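Oretetti handheld demos, where we're at

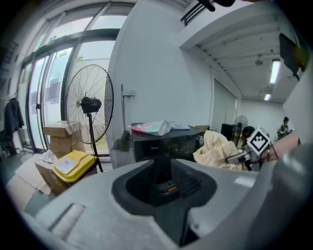 Quick one as the April list is already too long. We have 82 good demos on the tidy-up task and the target is 400, so yes, lots to go. Most of the throwaways so far are rushed grasps. People get comfy with the gripper after the first few and start snapping at stuff. Slow down please. The arm copies what you do, including the flick at the end. Anything thin and floppy is the worst for it, the pink and teal package on the black appliance is fine to grab but a flat sheet of paper lying next to it needs a low, slow approach and a proper close before you lift. Close, wait a beat, lift. If you miss, carry on and get it on the second try, don't stop the recording. Taras wants a few of those recoveries in the set anyway.

Taras Antoniuk went thru the last batch and threw out 21. Same causes as before mostly. Start pose all over the place, marker covered by a sleeve or the other hand, and a couple where somebody turned to talk halfway through and the whole view swung off with them. Keep the gripper pointed at the work. Talk after.

Start pose: fingers open, waist height, hold still, then go. End the same way. Tyson Melnyk put the checklist in the Skalex folder, it's one page, read it before your first run of the day and not after.

Remote control side is slower. We got 6 full runs on the arm over the Kokmont link and the lag made everybody overshoot on the way down. Tyson has turned the speed limit lower, which helps, but it's tiring and I wouldn't book anyone for a whole morning of it. For now handheld first, remote only for the bin lid, where we need the push force logged and the handheld can't give us that.

Sign up for slots with Taras. Say which task and left or right handed, we're short on left. New people do a practice set with him first, it dosen't count toward the total.

Also the Lytvynenko visit is moved to April, no exact day yet. They'd like to try the gripper themselves so keep one charged. Spare finger pads are in Tyson's drawer, take a pair if yours are worn smooth and write it on the sheet.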